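Tremitz – Caja de cartón para lotes y despensa, lisa, tapa con solapa

Ref. 1149
Paquete de 12 cajas planas, sin montar
Disponible también en paquete de 38 (pedir por correo)

Cartón ondulado marrón, sin imprimir. Pensada para montar lotes de comida, regalos de empresa, cestas de vuelta a casa, lo que sea que haya que meter junto y que no baile. Se monta sin cinta. La tapa va unida al cuerpo y se queda abierta hacia atrás mientras se llena, se agradece cuando hay que hacer muchas seguidas.

Para qué la usan nuestros clientes
Lotes de chocolate y dulces. Despensa básica: cartones, bolsas, snacks. Pedidos pequeños de tienda que se recogen en mano. También para guardar cosas en casa, claro.

Cómo llenarla
Lo alto atrás, de pie, apoyado contra la pared del fondo. Lo bajo y lo blando delante. Las bolsas brillantes resbalan unas sobre otras, asi que mejor que queden apretadas. Si sobra hueco, papel. Si falta, no forzar la solapa – coger la talla siguiente.
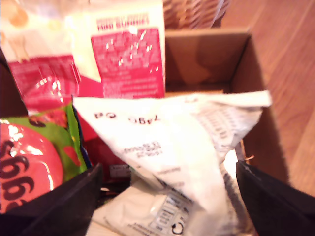
Caja llena con cinco paquetes de alimentación, los altos al fondo.

Montaje
1. Abrir la caja y marcar bien los pliegues.
2. Doblar el fondo y las paredes.
3. Llenar.
4. Bajar la tapa y meter la pestaña en la ranura del frontal.

Con un poco de práctica, 8 cajas se montan en un rato de nada. Riaan Masilela las hace todas el lunes por la mañana y deja las planas que sobran debajo de la mesa, y ahí aguantan bien. No dejarlas en sitio húmedo!! El cartón se ablanda y la solapa ya no agarra.

Caja o cesta
Nos lo preguntan mucho. La cesta luce más en mesa y se lleva del asa. La caja se apila, se cierra y ocupa poco antes de usarla. Para envío, caja siempre. Para entregar en mano, lo que guste más – o las dos, la cesta para unas pocas cosas y la caja para el grueso del chocolate.
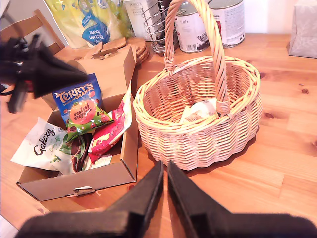 Si van las dos cosas en el mismo pedido, avisar en observaciones y las preparamos juntas. Las cestas son de la línea Modano y salen de otro almacén (Drinham), pueden tardar algo más que las cajas.

Opiniones
"Llegaron bien, planas y sin golpes. Repetiremos en junio." – Busisiwe Van der Merwe
"La pestaña va dura las primeras veces, luego bien. Para chocolate perfecta, para botes de cristal yo no la usaria." – Sibusiso Naidoo

Devoluciones
Paquetes sin abrir, sin problema. Abiertos no, salvo que vengan dañados. Foto y número de pedido a Petronella Mathebula, atención al cliente.

Ver también
Cesta Modano con asa
Papel de relleno Mokgethi
Etiquetas adhesivas Tremitz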